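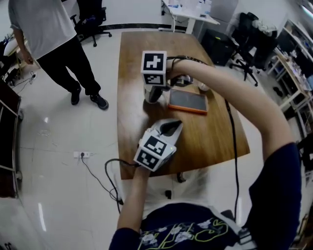 The Weltthorpe Round: your questions answered

The Weltthorpe Round is a 17 mile circular walk that starts and finishes in Ulen, and we love it. Lots of you write to us before your first go, so we've put the most common questions in one place. Last updated 29 March 2023.

How hard is it?
Most people who walk regularly will be fine. The total climb is around 470 metres, and the bulk of that comes in one go on the pull up to Platmont Edge. Take it slowly and keep turning round, as the view back down the valley gets better with every gate! After Platmont it's mostly rolling farmland, with one boggy stretch past the old sheepfold.

How long should I allow?
A full day. Seven and a half hours is a comfortable time with a proper lunch stop. Fast walkers do it in six, but they miss the cake in Cordeiro (more on that below).

Which way round is best?
Clockwise, every time. You get the big climb done while your legs are fresh and you come home along the river, which is flat and lovely in evening light. Ya-wen Fang, who leads our May walk, swears by anticlockwise and would like that noted.

Can I split it over two days?
Yes, and it makes a super weekend. Cordeiro is just past halfway and has a small campsite and two B&Bs. Book ahead in summer.

Is there a bus?
The 243 runs between Ulen and Cordeiro, so you can also walk half and ride back. The last one leaves Cordeiro fairly early in the evening, so check the timetable at the stop before you set off. They do change it.

Where can I fill up with water?
There's a tap outside the village hall in Cordeiro, and the tearoom next door will happily top up bottles. There is nothing at all on the Platmont side, so carry at least a litre and a half from the start, more if it's warm.
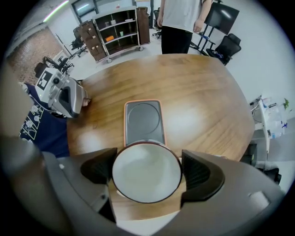 What size rucksack do I need?
For a single day, 15 litres is plenty in summer: waterproof, spare layer, lunch, water, map. In winter you'll want something a bit bigger for gloves, a flask and a head torch. Try it on with your lunch and water inside, not empty in the shop.

Boots or trail shoes?
Either. Trail shoes are a joy from late spring on, when the path has dried out. Before that the sheepfold bog will come over the top of them, so wear boots and bring dry socks.

Can I bring my dog?
Please do! There are sheep for much of the way, so a lead is a must, and there are four ladder stiles between Platmont and the river. Two of them have dog gates. Big dogs will need a lift over the others.

Is the route waymarked?
Yes, with green discs, though they're patchy across the top of Platmont Edge. If the cloud is down, you need a map and compass and to know how to use them.

Do I need to book for the May walk?
Yes, just so we know how many to expect. It's free, it goes at an easy pace, and new faces are very welcome. Sign up through the contact page.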